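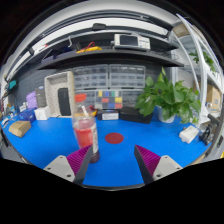
The Sudetti fingers went back on the hand-held unit this morning, and I ran the same reach set I used for the Corkemine pair in January. The wrist view is the main difference. With the Sudetti fingers, the ribbed sides taper to a point, so less of the view is lost near the tips and the gap between them stays usable for centering. A flat target such as the dark red disc on the blue table can sit directly above the gap with nothing covering it. A tall target close to one finger is worse. The clear bottle with the orange-red cap goes soft at that range, and the small print on its label can't be read. Anyone planning to use label text as a cue on the final approach should read it earlier and hold the result.

On Thu, 2026-03-05, Cheng-en Hung wrote:
> Before we order the second batch I would like the comparison to
> cover three points:
>
> 1. Slip on smooth, clear containers, filled.
> 2. Whether the fisheye lens is worth keeping over the narrow one
> from Brimport.
> 3. Whether the Shek controller can hold a partial close without
> hunting.
>
> The January numbers only cover boxes, and I don't think they
> carry over.

Taking these in order.

1. I did 36 lifts with each pair on filled bottles, same start pose, same closing speed. Corkemine slipped on 12. Sudetti slipped on two, both when the grasp was above the shoulder of the bottle. The Corkemine pads are harder and make contact along a line, and I think that accounts for most of the gap. Below the shoulder I could not get the Sudetti pair to let go at any setting I would use in practice.

2. Keep the fisheye. The Brimport lens gives a cleaner view of the object but loses both fingertips once the gap passes 80 mm — at that point you are closing blind. The fisheye keeps both fingers and most of the bench in view. The cost is resolution away from the center and heavy bending of straight edges, so the calibration has to be done with the lens locked. I lost an afternoon to a focus ring that had moved.

3. Mostly yes. At the default gain the Shek hunts when asked to hold a partial close on a soft load. Dropping the gain to 30 percent stopped it, with a slower close as the price. I have not tried the newer firmware. If someone has it installed, please send me the parameter file before I reflash ours.

You are right that the box results do not carry over. Both pairs did fine on cardboard, and the ranking there came down to closing speed.

One open item: the two mounting plates. The Sudetti fingers fit the existing plates, but the screws back out after a long session. I am using thread locker for now — medium strength, one drop per screw. If the second batch can come with longer screws, please ask for them.

Logs and the settings file are in the usual directory under sudetti-bottle. The Corkemine runs are next to them.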